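Ticket: grasp policy stops before closing on soft items
Project: Drokalen, bimanual cell
Status: open, waiting for retraining

The policy trained on the July set (3,059 episodes) reaches a soft object, holds still over it, and then goes back to the start pose. With hard containers I do not see this. The black pouch with the loop handle is the worst case.

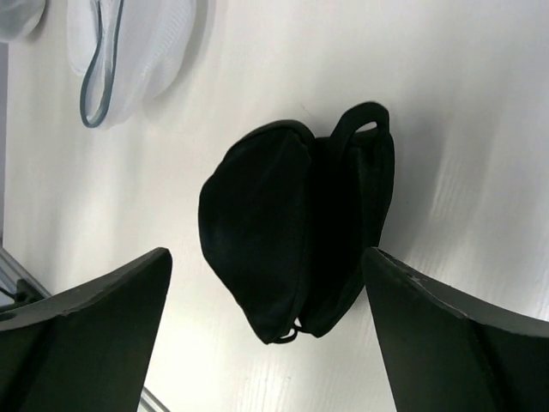
Galbraith
Data and training, Druvesska

I started with the simple checks. The gripper calibration is good and both wrist streams arrive on time. I restarted Runar, our episode logger, and replayed one recorded demonstration without the policy. The arm closed its fingers at the correct moment, so I do not suspect the hardware.

Then I looked at the labels. Of the whole set, 1,780 episodes have a soft item as first target. In many of them the operator waited above the item before closing, and our trimming script kept this waiting. I think the model has learned the waiting very well.
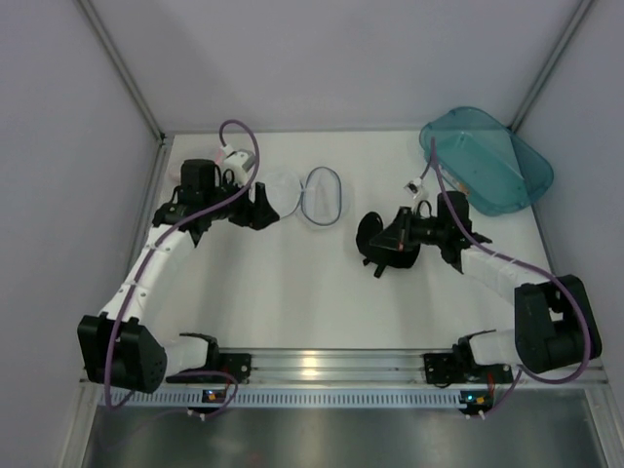 I made a second version of the set where every pause longer than 800 ms is shortened, and trained again from the same checkpoint. In 35 trials on the pouch the stop was much more rare, but now the first contact is sometimes too early and the handle is pushed away. Clear items are still difficult with both versions.

Next I will try to shorten the pauses only in the wrist view segments, and keep the approach as it was recorded. Please do not overwrite the old checkpoint until I have compared them.

Comments (3)

We had the same on the other cell. Did you check if the trim also moves the gripper labels by one step?
Reply

Good point, I did not check it. I will look this evening.
Reply

Please attach the trimming config too, I can only find the old one.
Reply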